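Skomby Community Help > Home & Laundry > Folding and storage

How do you fold jeans so they stay folded in a drawer?

Posted by prisik_kel, December 2022
2,836 views

Hi all! We've just moved into a unit in Mukcombe and the bedroom has one set of built-in drawers for two people. T-shirts I've got sorted, but jeans are beating me. I fold them in half, then in half again, and by the next morning the whole stack has slumped and I'm pulling out three pairs to find the one I want. The drawer is pretty shallow too, so I can't go very high. Is there a fold that holds its shape? And do you do it on the bed or somewhere else? Would love to hear what works for people, I'm weirdly excited about having proper drawers for the first time.

mostynmum71
Roll them. Works for camping, works for drawers. Button them up first or the waistband flares out.

greenbaize
Oh, I love this one! Jeans are my favourite thing in the basket to fold, and you can absolutely get them to stand up on their own.

First thing, get off the bed. A mattress gives under your hands and you end up folding the doona along with the denim. Any flat table will do, and it doesn't need to be big. Mine's only a small one and I fold the legs in over themselves as I go.

Do up the button and the zip. Hold the jeans by the waistband, give them a good hard shake (denim likes a proper snap) and lay them down with one leg on top of the other, back pockets facing out. The crotch will stick out in a little triangle on one side. Tuck that triangle in so you've got one long straight rectangle. This is the step everybody skips and it's the whole reason stacks lean over!

Now smooth from the waist down to the hems with the flat of your hand. Bring the hems up towards the waistband but stop short, leaving a gap a few fingers wide. Then fold what's left into thirds, starting from the folded end. You should have a chunky little parcel that you can stand on its edge. If it flops, it's too loose, so open it up and press the air out a bit more.

Heavier denim can be done in halves at the last step, as thirds gets too fat for a shallow drawer.

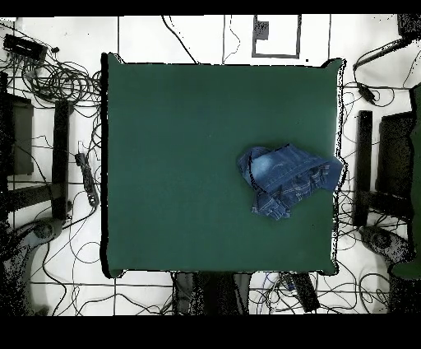 Don't be put off if yours start out in a heap like that, all seams and folds going every which way. Find the waistband first, always. Once you've got that in two hands the legs more or less drop into line by themselves, and it's much quicker than picking at the hems and trying to work backwards.

File them in the drawer standing up, like records, with the smooth fold on top. I fit 6 pairs across mine and can see every colour at a glance. It's so satisfying to open in the morning! Stretchy jeans slide around more, so put those at the end against the side of the drawer.

skomby_lurker
Tried greenbaize's way tonight with my work jeans and they stood up on the second go. Only thing I'd add is that if you have a deep drawer, a shoebox with the lid off keeps a half-empty row from toppling. Tucking in the triangle bit is magic.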